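Gripper keeps losing thin tissue after I changed the fingertips — what should I check first?

Posted in: Arms and grippers > Setup and upkeep
Viewed 343 times

Posted by Skarnstead, 2nd December

I look after one Franka arm that does tidying tasks in a mock living room. It is fixed to its own wooden table and works over the top of a coffee table next to it. Hard things like the TV remote have never been much trouble. Tissue and thin cloth used to be fine as well, but since I changed the black fingertips it misses more than it picks up. The fingers come down, close, and lift with nothing between them, or they drag the stuff sideways and leave it.

Things I have done so far: homed the gripper, wiped the new tips with a damp cloth, and dropped the closing speed. The old tips went in the bin before I thought to measure them, which I regret. I have not touched the wrist camera or its mount, or not on purpose anyway.

The wrist camera sits close to the fingers, and by the time they are down at the wood there isn't a lot of finger left in the picture to judge by.
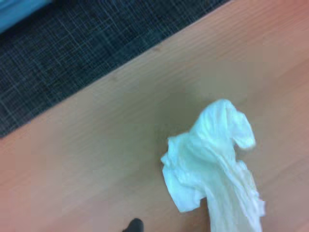

Wrist camera, white cloth on the table, fingertip at the bottom edge.

Most of my misses are with material lying like that, with one part bunched up and the rest trailing off. The grasp point comes from the wrist camera and the height is a fixed number I typed in back in March. I ran a batch of 300 grasps on mixed items and 109 failed, nearly all of them on tissue or cloth. Before the change I would hardly have noticed a failure in a morning.

Is this a tip problem, a height problem or a camera problem? I would like to know which to rule out before I take things apart again.

Posted by Ívar Thorlacius

Height first. If the new tips are even slightly shorter than the old ones, your number from March is wrong, and soft material will show it long before a remote does. A remote is thick enough that you can be a couple of millimetres out and still close on it. Tissue lying flat gives you almost nothing to spare.

Work through it in this order and only change one thing at a time.

Put the arm over bare tabletop, gripper pointing straight down, fingers open to the width you normally use. Bring it down slowly by hand guiding until a sheet of ordinary printer paper just drags under the tips. Write down the height the controller gives you. Do this at four places on the table, well spread out, and at one more close to where you get the most misses. If the readings differ from each other, your table is not level with the arm base. You have two separate tables there, so I would expect some difference. Someone leaning on the coffee table can be enough to change it.

Compare the readings with your typed-in number. If you are sitting above them, there is your fault. Set the new height a touch above the paper reading and turn the contact force limit down before you run anything, so that if you have it wrong the arm stops and doesn't press.

Next look at the tips themselves. Close the fingers on nothing and hold a torch behind them. You want no light between the pads for the last few millimetres at the bottom. If you see a wedge of light there, the pads are meeting at the top and staying apart at the bottom, and they will never hold tissue however low you go. Slacken the screws, close the gripper gently so the pads find each other, and tighten up with it closed. I do this every time I change tips.

Leave the camera until last. If the height is right, the pads meet, and it still comes down to one side of the cloth, then redo the hand-to-camera calibration. It is easy to nudge the mount while you have a screwdriver in there.

Also look at where you are telling it to grab. Aim for the bunched part. If your grasp point is the middle of the whole shape, then on something with a long tail it can land on the thin bit, or on bare wood. That wouldn't explain why it got worse after the tips, but it will cost you some grasps anyway.

When you test, use one tissue on its own and keep it away from the other things. With a side view you can see far better how the fingers stand to the tissue than you ever will from the wrist.

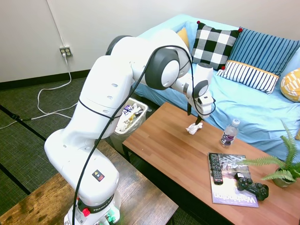

After it is working

Keep a note with the controller of the tip height, the date and which tips are fitted. Check the paper height again after any tip change and after anyone has moved the coffee table. A strip of tape on the carpet tiles round the table legs saves a lot of bother.

Have a look at the cable run too while you are at it. Send the arm to the far end of the table and watch for the cable going tight near the wrist. A tight cable won't cause this fault, but it can pull a plug half out and then you will be back on here with a different one.

Posted by Kragh

could be static. we had that with plastic bags, they would stick to one finger and come off again on the way up. try different tips

Posted by Fladila

I don't think it is static if it started the same day as the tips, and he has already tried different tips, that is how he got here.

One thing to add to the long answer above. New pads can have a slippery film on them from the moulding and water won't shift it. Use isopropyl alcohol on a lint-free wipe, let them dry fully, then try again. If the pads are rubber, a very light rub with fine abrasive paper helps as well. Take the tips off the gripper to do it so the dust doesn't get into the rails.

I would not lower the closing speed either. On tissue I get better results closing at normal speed with low force. Slow closing pushed it along the table in front of one finger, for me at least.

Posted by Skarnstead

Paper test done. The new tips are shorter and my height was too high by a little over two millimetres. The readings also came out lower at the far end of the table, so I have put packing under two of the legs and measured again. The torch showed a thin wedge of light at the bottom of the pads, so I reset those as described.

Tissue is being picked up again. Cloth is better but still slips now and then. I have ordered isopropyl and will put the closing speed back up once the pads are clean. Camera not touched yet.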